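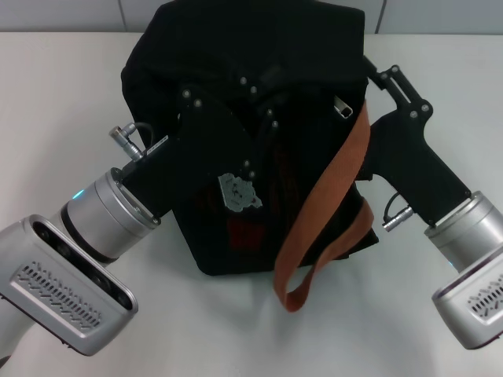 Abbildung 2: Zweiarmige Handhabung einer schwarzen Stofftasche mit Gurt, Blick auf die Arbeitsfläche.

4.2 Beschaffungsplanung für den zweiarmigen Arbeitsplatz

Die Planung der Ausstattung ging von der Objektklasse aus, die im Projekt Jallau den größten Anteil der Aufgaben stellt: biegeschlaffe Behältnisse ohne definierte Greifkante. Abbildung 2 zeigt einen typischen Fall. Die Tasche liegt mit der Unterkante auf dem Tisch auf, während beide Greifer von gegenüberliegenden Seiten am Stoff angreifen. Der Gurt verläuft vor dem rechten Greifer und hängt als lose Schlaufe über die untere Vorderkante der Tasche. Für die Beschaffung folgt daraus, dass Nutzlast und Reichweite der Arme weniger kritisch sind als die Bauform der Greifer und die Führung der Leitungen im Bereich des Handgelenks.

Der Kostenansatz wurde in 6 Positionen gegliedert: Arme, Greifer, Tisch, Kameras, Steuerrechner und Verbrauchsmaterial. Die Angebote von Verari und Qin wurden auf dieser Grundlage verglichen. Verari bot Arme und Greifer nur im Paket an; Qin wies beide getrennt aus, berechnete jedoch die Flanschadapter zusätzlich. Für das Greiferpaar einschließlich Adaptern ergab sich ein Ansatz von 3.528 Euro. Ein Satz Ersatzleitungen mit Rändelsteckern wurde mit 399 Euro veranschlagt und nach Rücksprache mit B. Prydderch in die Erstbeschaffung übernommen. In der ersten Fassung des Plans war er dem Verbrauchsmaterial zugeordnet und damit erst im zweiten Förderjahr verfügbar.

Schwierig zu beziffern war der Aufwand für die Sichtbarkeit der Greifer. Bei schwarzem Stoff und schwarzen Greiferplatten gehen die Konturen teilweise ineinander über; im Kamerabild treten vor allem die silbernen Schraubenköpfe hervor. G. Ledesma schlug vor, helle Abdeckungen in der Werkstatt Bakow fertigen zu lassen. Die Position wurde vorerst ohne Betrag geführt – ein Angebot lag bei Redaktionsschluss des Plans im Oktober nicht vor. Auf eine zusätzliche Beleuchtung wurde verzichtet.

Nicht enthalten sind Personalkosten für Einrichtung und Kalibrierung sowie die Wartung nach Ablauf der Gewährleistung. Beide Posten werden in Abschnitt 4.3 gesondert behandelt, da sie von der Zahl der parallel betriebenen Arbeitsplätze abhängen.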